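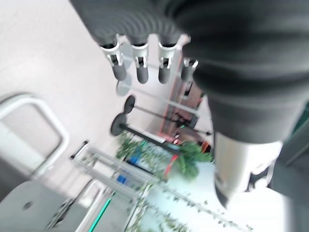

Changes to the Staff Travel Fund

The Gamlow Institute has revised the terms of its staff travel fund for the coming year. Awards will be made in 2 rounds, the first opening in September, and the upper limit for a single trip rises to 602 euros. Over 74 members of staff applied last year, most of them for the summer meeting in Cáceres.

Applications should reach Mandla Mnguni in the Clulholm office at least 14 days before travel. Late requests – including those for shared trips – will be held for the next round. Receipts are still required.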